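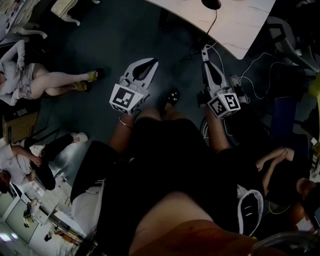 MEDIA RELEASE

September 19, 2021

Cullesard to open short-course program for home sewing and clothing repair

Cullesard will open enrolments this week for a new program of evening and weekend courses in clothing repair, alteration and basic garment making. Classes begin in January at the organisation's Virna Street rooms.

The program is called Alau. It has been designed for adults with little or no sewing experience, and for people who learned at school and have not touched a machine for years. Students will work on their own clothes from the first session.

Program manager Orestis Mavromatis said the courses grew out of requests from people attending Cullesard's existing curtain and upholstery classes.

"People kept turning up to upholstery with a pair of trousers in their bag," Mr Mavromatis said. "They wanted to know how to take up a hem or put in a zip. Our tutors would help them at the end of the night if there was time, and often there wasn't. We decided it should be taught properly."

Alau will be offered as five courses. Each can be taken alone, although students with no experience are asked to complete Repairs One or show that they can thread and run a machine before joining the later courses.

The courses are:

Repairs One. Threading and using a domestic sewing machine, hand stitches, buttons, hooks and press studs, straight hems on trousers and skirts, and closing a split seam.

Repairs Two. Replacing zips in trousers, skirts and jackets, patching knees and elbows, replacing pockets, and repairing torn linings.

Knitwear and Stretch. Darning by hand, catching a run, reattaching cuffs and ribbing, and sewing stretch fabric on a standard machine.

Alterations. Taking in and letting out side seams and waistbands, shortening sleeves, moving darts, and altering a shirt to fit across the shoulders.

First Garment. Reading a commercial pattern, choosing and preparing fabric, cutting out, and making either a simple skirt or a pair of drawstring trousers.

Each course runs for six weeks, with one session a week. Evening sessions will be held on weeknights and a daytime session will be available on Saturdays. Students who miss a session may make it up with another group taking the same course, provided there is a free machine.

Mr Mavromatis said class sizes had been kept small so that tutors could spend time at each table.

"A zip is a fiddly thing to learn from the back of a room," he said. "You need someone next to you who can see which way you've pinned it. If you have fifteen or twenty people, half of them are waiting with their hand up. We've run classes that way in the past and we didn't enjoy it, and I don't think the students did either."

Machines, irons, scissors and thread in standard colours will be supplied. Students should bring the clothing they want to work on, washed and dry. Replacement zips, buttons and lining fabric can be bought on the night at cost, or students can bring their own. People who own a sewing machine are welcome to bring it, and tutors will help them learn its settings. Machines brought from home must be in safe working order, with an undamaged power lead.

Overlockers will be available in Alterations and First Garment. They will not be used in the earlier courses.

Some items are not suitable for class. Cullesard asks students not to bring leather, fur, heavily beaded garments or wedding dresses. Waterproof jackets can be brought to Repairs Two if the repair is to the zip or lining. Tutors may advise against a repair if the fabric has become too thin to hold a stitch, and will suggest another project in that case.

Course notes have been written by the Cullesard teaching staff and will be handed out in print at the first session. The notes cover needle sizes, thread weights, stitch settings for common fabrics and the care of domestic machines. They include full-size diagrams for the main hand stitches. A large-print set can be provided if requested at enrolment.

The program has been supported by haberdashery wholesaler Sárközi, which has supplied thread, needles and interfacing for the first year of classes. Sárközi has also donated a stock of discontinued zips in mixed lengths and colours, which students will be able to use for practice at no charge.

Mr Mavromatis said the donated zips would be useful in Repairs Two, where students put in and unpick several zips on scrap cloth before working on a garment.

"It takes a few goes," he said. "The first one is usually crooked. It's much better to find that out on a piece of calico than on your good coat."

Cullesard will also hold a mending night once a month for people who have completed any of the courses. Mending nights are not taught classes. A tutor will be in the room to answer questions, and machines and irons will be available. Students pay a small fee to cover power and thread. The first mending night will be held after the opening round of courses has finished.

The Virna Street rooms have been rearranged over winter to suit the new classes. Cutting tables have been raised to standing height and fitted with locking wheels, and the ironing area has been moved away from the door. New lighting has been installed over the machine benches after students in evening classes said they had trouble seeing dark thread on dark cloth. Two of the benches can be lowered for students who use a wheelchair or who need to work with their feet supported.

There is step-free access from the rear car park. Street parking on Virna Street is limited in the evenings, and students are encouraged to use the car park or the bus stop opposite the building. Bicycles can be left in the covered rack beside the rear entrance.

Health measures in place at the time will apply to all classes. Students will be advised of any requirements by email in the week before their course begins. If a session cannot go ahead in person it will be moved to a later date and the course extended. Cullesard does not plan to run the Alau courses online.

"We talked about it," Mr Mavromatis said. "Some of the theory would be fine on a screen. Most of what we teach is watching somebody's hands and then having a go while they watch yours, so we'd prefer to wait and do it in the room."

Enrolments for Repairs One, Repairs Two and Knitwear and Stretch open this week. Enrolments for Alterations and First Garment will open after the first round of courses has started. Places will be offered in the order that enrolments are received, and a waiting list will be kept for each course.

Concession rates are available for pensioners, full-time students and holders of a current health care card. Proof of eligibility should be shown at the first session. Refunds will be given in full where a student withdraws before the course begins. After that, the unused part of the fee can be put toward a later course.

Students must be 16 or over. Those under 18 will need a consent form signed by a parent or guardian, which can be collected from the front desk.

Cullesard is also looking for one more casual tutor for the Saturday sessions. Applicants should have trade or teaching experience in garment making, alterations or repairs. A position description is available from the office.

About Cullesard

Cullesard is an independent provider of practical short courses for adults. Its current program includes upholstery, curtain making, bookbinding, furniture repair and picture framing. Classes are taught by working tradespeople and experienced makers.

Media enquiries

Orestis Mavromatis
Program Manager, Alau
Cullesard, Virna Street

Interviews with tutors can be arranged through the office on weekdays. Media wishing to visit a class are asked to give notice so that students can be told beforehand.

ENDS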